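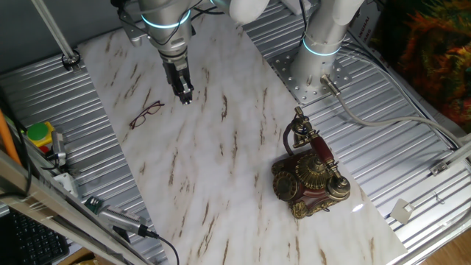
## Sprechzettel: Was die Waffenruhe von Cotorora wert ist

*Einstieg ohne Begrüßung, die macht die Moderation. Höchstens 10 Minuten.*

- Im Januar haben beide Seiten unterschrieben, Regierung und Relteo-Front. Seitdem gilt das Papier als Durchbruch. Ich habe es zweimal gelesen und finde darin keinen Satz, der jemanden zum Abzug zwingt.
- »Bemüht sich um«, »strebt an«, »prüft wohlwollend«. Langsam vorlesen, Pause lassen.
- Die Beobachtermission zählt 50 Leute. Zuständig ist sie für die ganze Provinz Cusi, einschließlich der Grenzstraße. Nachts fährt sie nicht.

### Zu den Zahlen

Gemeldet wurden bisher 334 Verstöße. Vorsicht damit: Die Mission nimmt nur auf, was sie selbst prüfen kann. Die Regierung verkauft die Zahl als Rückgang, hat aber für die Zeit davor keine vergleichbare Statistik vorgelegt. (Falls jemand nachfragt: Ich habe zweimal schriftlich darum gebeten, ohne Antwort.)

Gefangenenaustausch: vier Runden angekündigt, eine hat stattgefunden. Folie stehen lassen, nicht kommentieren.

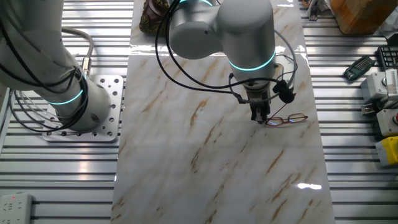 Océane MacLeod hält dagegen, eine schwache Waffenruhe sei immer noch eine Waffenruhe, und wer sie öffentlich zerpflücke, liefere beiden Seiten den Vorwand zum Ausstieg. Den Einwand ernst nehmen, er kommt sicher auch aus dem Saal.

Meine Antwort: Den Vorwand haben sie längst, er steht in Artikel 4. Jede Partei darf die Vereinbarung aussetzen, wenn sie ihre »wesentlichen Interessen« berührt sieht. Wer das feststellt, bleibt offen.

### Hilfslieferungen

- Der Korridor ab Brandville ist auf dem Papier offen. Die Genehmigung gilt jeweils für einen Konvoi, dann beginnt der Antrag von vorn.
- Maritza Guzmán zitieren, aber nur den kurzen Satz: »Wir warten länger auf den Stempel als auf den Treibstoff.«
- Keine Spekulation darüber, wer bremst. Belegen kann ich nur, dass beide Seiten stempeln wollen.

### Schluss

Drei Fragen an den Vertreter des Ministeriums, möglichst wörtlich:

1. Wann wird das Mandat der Beobachter auf die Nacht ausgeweitet?
2. Wer entscheidet über Artikel 4?
3. Warum ist der Anhang mit den Karten nicht veröffentlicht?

Wenn er auf »laufende Gespräche« verweist, nach dem nächsten Termin fragen. Danach Mikrofon an die Moderation.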